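4.2 Containers on the desk

We turn now to small containers: cups, trays, tins, the lids of other things. In the diaries these come up more than any other kind of object except paper, and they are the hardest to code. A drawer is a drawer. A cup with one pen in it — storage, or a pen that happened to land in a cup? Groen and Zalewska coded the first batch seperately and disagreed most on exactly this class. The coding sheet was then rewritten (see 3.4) and the batch done again.

Short recap of the material. 95 participants, all desk workers, recruited through the Vanhove office in Brenddale and by word of mouth. Each kept a written diary over the study period and answered a short prompt at the end of the working day. Diary entries retained after cleaning: 432. Entries with only a date or a single word were dropped. Entries complaining about the diary were kept, some of them are quite useful.

4.2.1 Upright, tilted, lying down

The first coding sheet had one box for "pen holder, in use". Not enough. Participants wrote about holders that had gone over and stayed over, sometimes for days, with the pens still in. One wrote: "It's on its side but it's still the pen thing. I reach in from the front now." Another: "Knocked it Monday. Works fine." So position and use had to come apart. We ended up with two fields, one for how the container sits and one for whether the participant still treats it as the place where a thing belongs.

Orientation matters for reach. With an upright cup the hand comes from above and pens are taken by the top end. With the cup over, the opening faces sideways and the pen is drawn out along the desk. Participants did not often say which they prefered. They did say when it annoyed them, mostly with heavy or overfull cups, hardly ever with light ones holding a single item. Leemans suggests in his notes that a nearly empty holder is simply not worth righting. Plausible, but the diaries can't settle it, no one was asked to weigh anything. 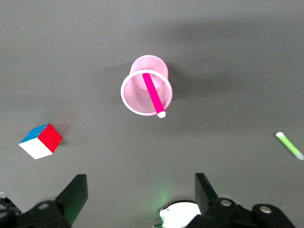 Figure 3. Mesh pen holder, tilted or partly on its side, with marker; puzzle cube nearby. Coded "not upright / contents inside".

The marker in Figure 3 sticks out a little past the rim. Under the old sheet one coder put this as "contained" and the other as "spilling". Under the new one any item whose greater part is inside counts as inside, full stop. Crude. But it can be applied quickly and the second round went a good deal smoother. Meijer argued for a third value, "partly", and we tried it on paper before dropping it, as nearly everything longer than its cup then ended up there, including pens standing perfectly normally in upright holders.

Colour also came up, more than expected. The holder and the marker in the figure are both pink, one pale and one very bright, and trainee coders tended to write "matching set" in the comments box. We ask them not to. Whether two items were bought together, or belong together in the owner's mind, is something only the diary can tell us. Where a participant says so we code it ("the pens that go with the cup"), where they don't we leave it blank.

4.2.2 The neighbour object

Second difficulty: things that stand near a container and plainly won't go in it, or are not meant to. The cube in Figure 3 is a fair example. Not stationery, no obvious home on a desk, and yet objects of this sort (puzzles, stress balls, a shell, a small dinosaur in one entry) are mentioned warmly and often. We call them neighbour objects. Gurkidero's older scheme for office surfaces has them down as clutter along with wrappers and dead batteries, which we think is wrong, at least for this material. Participants clear wrappers. They move the puzzle to one side, wipe, and move it back.

Three things distinguish neighbour objects in the diaries:

They are handled during calls or while reading, with the free hand.
They are put down wherever the hand stops, so their position shifts while the pen holder's mostly doesn't.
They are rarely listed when the participant is asked what is "on the desk for work", but turn up in the free text the same day.

The last point has consequences for any study relying on checklists alone. A checklist desk is tidier than a diary desk. Cuypers found the same in the pilot and it is why the free text prompt was kept in at all, against some pressure to shorten the form.

4.2.3 Empty space

Some participants described a wide clear surface with very few items on it, others said they could not see the desktop. We expected the first group to report more tidying. They did not, or not clearly. Several of them wrote that they simply own little and keep it out. A holder, a pen, something to fiddle with — done. Tidying as an activity hardly appears in those diaries, and when it does it is dusting. For the second group tidying is an event, usually late on a Thursday, with a before and an after and often a mild telling-off of oneself.

This makes the amount of bare surface a poor proxy for effort. The Brundier tidiness score, which we had planned to use as it stands, leans on bare surface quite heavily, and also takes points off for any container not standing upright. The arrangement in Figure 3 would lose points for the holder and gain them for the desktop. We therefore report the score in the appendix only and do not use it in the analysis below.

4.2.4 Righting

Last, the question of when a fallen container is stood up again. Diaries give two triggers with any regularity: a visitor is due, or something else is needed in the spot where it lies. Irritation alone is mentioned but seems not to be enough. Participants live with a tipped cup for a surprisingly long time while describing it, daily, as a nuisance. One entry, complete: "Still over. Still rolling about. Meeting at ten so will sort." The entry for the next day doesn't mention the cup, and we read such silences as righting only where a later entry confirms it, otherwise the case is left open. Open cases were not passed on to section 5, where we look at drawers and at what participants say is in them.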